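The man from Alulen had brought a chart. It had 104 bars on it, one for every cloth trial they had run in June, and nearly all of them were green.

"Who picked the cloth?" asked Damir Tomić.

"We did, naturally."

"Naturally."

Damir had been testing hands for Enmont long enough to have seen a lot of green bars. The old Griltier gripper had come with a chart too. It closed on a tea towel beautifully, provided the tea towel was lying flat and somebody had ironed it. After that he'd stopped reading charts and started bringing things from home.

"The fingers bend to suit the material," said the man from Alulen. "You don't have to tell them what it is."

"I wasn't going to."

Yordanov sat at the controller with her coat on. She had promised to stay for 4 tries and no more. She pressed the key, and the arm went down, and they all leaned in.

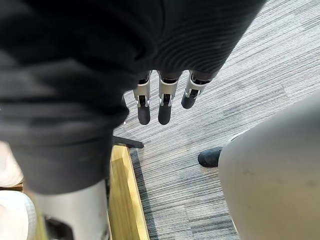

"Is it holding that," said Damir, "or is that holding it?"

"It's settling," said the man.

"Yordanov, what does the force reading say?"

"It says grip confirmed." She scrolled back. "It said grip confirmed before it moved, as well."

The man from Alulen wrote something on his pad and turned the pad over. He said that would be a threshold. It was usually a threshold. He could have a new one sent across by the morning, and Damir said he was sure he could, and what would the morning's chart look like?

They ran it again. Yordanov slowed the approach and brought the wrist in lower, which was how she'd have done it with the Griltier, and Damir wrote that down — the make of the hand in one column, her name in the next. He had begun to suspect that most of what he'd measured over the years was Yordanov.

"Up to 16 newtons," the man said, to the room in general. "At the tip."

"What does it cost?"

"With the mount, or without?"

"With everything you'll tell me about after I've signed."

The man looked at his chart for a while. Yordanov did up her top button and held her finger over the key.

"That's two," she said. "Do you want the other two or not?"

Damir pulled his stool closer. "Go on, then," he said. "Same again, and don't help it."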